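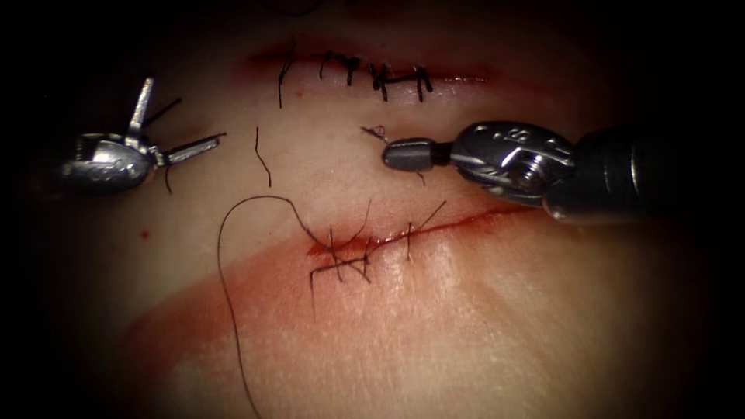 Nayeli Apaza has taught suturing for 13 years, and she still starts every group on a practice pad with interrupted stitches in black thread.

"Black shows up," she says. "You see every knot, and you see every tail you left too long."

Her course runs 90 minutes a session. Most people can tie a square knot by the end of the first one. Spacing takes longer. "They crowd the middle of the incision, then there's a gap at the end and the edges don't meet."

She asks for even bites on both sides and knots laid off to one side of the line. Tension is the part she corrects most. "Pull until the edges touch and stop. People want to pull more - it feels safer to them."

Apaza keeps used pads on a shelf until April, when the course ends. Students get their first one back then. "Some of them don't want it," she says. "I make them take it anyway."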